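Why is a towel fluffy?

Have you ever got out of the bath and tried to dry yourself with a T-shirt? I have, on holiday in Winda, when I forgot to pack my towel. It was horrible! The water just slid about and I stayed soggy for ages. So when I got home I went to find out what towels have got that T-shirts haven't.

The answer is loops. Get your nose right up close to a towel and you'll see lots of tiny loops of thread sticking out of it (a magnifying glass helps, if you've got one). All those loops together are called the pile. Water loves to creep into small spaces, and a towel is full of them: inside the loops, between the loops, even inside the thread, which is usually cotton. A T-shirt is nearly flat, so it fills up fast.

I asked at the Michalík weaving mill in Staltville how they get the loops to stand up. They use two sets of long threads on the loom. One set is pulled very tight and the other is left slack, so when the loom pushes everything together the slack threads have nowhere to go but up. Boing! A loop. The loom I watched had 2000 long threads on it and made so much noise that I had to wear ear defenders.

Stripes and checks come from using threads that were dyed before the weaving started. And the edges are often woven or sewn flat, with few loops or none, which stops the towel from coming apart in the wash.

Folded or bunched up, a fluffy towel still feels thick and soft. 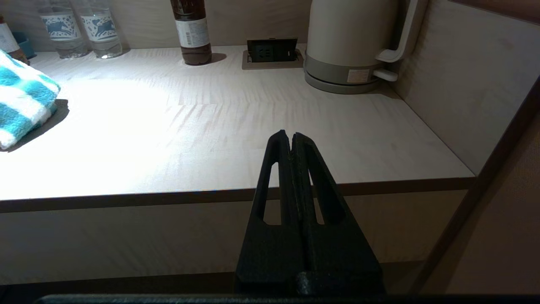
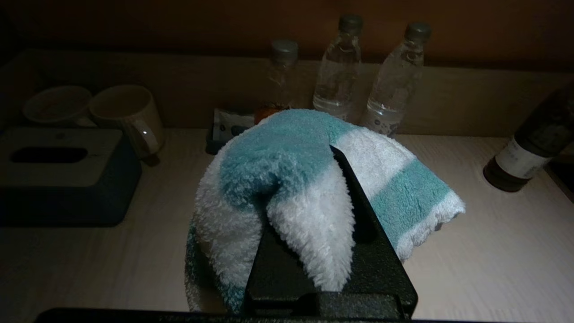

Dastow wrote in to ask why the towels at home have gone scratchy, and whether it's because they are old. Partly, yes, but it can also be the way they dry. If a towel dries in still air its loops get squashed and go stiff, so give it a really good shake before you hang it up, and another one when you take it down.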